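Comparativa de pinzas en simulación: dormitorio, cama con objetos

Galería de la segunda tanda de pruebas del banco virtual Trekden. Se compararon dos configuraciones de control sobre un mismo brazo simulado: la de referencia, con el controlador Pennington, y una variante con el planificador Trultine y límite de fuerza en los dedos. La escena pertenece al paquete doméstico de Prevley y no se modificó entre series. Cada configuración ejecutó 300 intentos a partir de las mismas semillas. El paso de control se fijó en 400 Hz.

Entorno y punto de vista general

Cama de madera, colcha verde claro y paredes de azulejo. El portátil abierto es el objeto más exigente del conjunto: la tapa levantada oculta parte de la superficie y obliga a elegir el lado de entrada antes de planificar la trayectoria. La lámpara de pie se incluye en el mapa de colisiones como cilindro rígido, sin deformación de la pantalla.
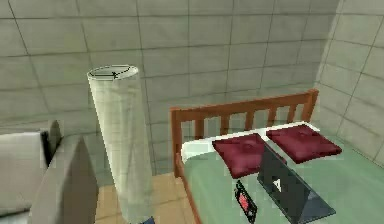

Aproximación a baja altura

La pinza se mantiene justo por encima de la sábana, con los objetos repartidos por la cama. El teléfono y el libro, ambos tumbados, ofrecen muy poca altura de agarre; el despertador de dos campanas admite toma lateral. Con Pennington, la altura mínima de los dedos se define por tabla. Con Trultine se calcula en cada ciclo a partir de la profundidad, con un tiempo máximo de 125 ms por actualización.

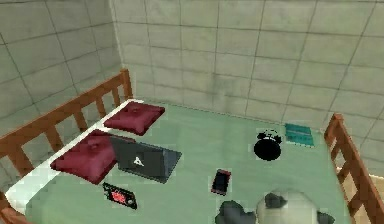 Según un comentario de Iker, la comparación favorece a Trultine en los objetos planos, porque la tabla de Pennington se ajustó para piezas de más de un centímetro de grosor; propone repetir la serie con la tabla recalculada antes de publicar porcentajes. La observación es correcta. Los porcentajes por objeto quedan retenidos hasta disponer de esa repetición.

Pinza cerca de la base del portátil

Pinza junto a la esquina inferior de la base, con el portátil abierto. Es la posición en la que más difieren las dos configuraciones: la de referencia cierra por consigna de posición y la variante limita la fuerza desde el primer contacto. Los cojines se modelan como cuerpos blandos de baja resolución, suficiente para detectar roces pero no para medir hundimiento.

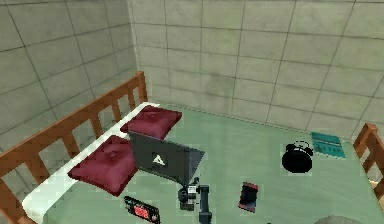
Parámetros y registros

Semilla inicial: 303, con incremento unitario por intento.
Fricción entre dedos y objeto: constante en las dos series.
Criterio de éxito: objeto separado de la superficie y estable durante dos segundos.
Criterio de aborto: colisión con barandilla, pared o lámpara.

Los registros se guardan en el formato nativo de Trekden, con consignas articulares, fuerzas en los dedos y mapas de profundidad. La próxima tanda mantiene la escena y cambia únicamente la tabla de alturas de Pennington.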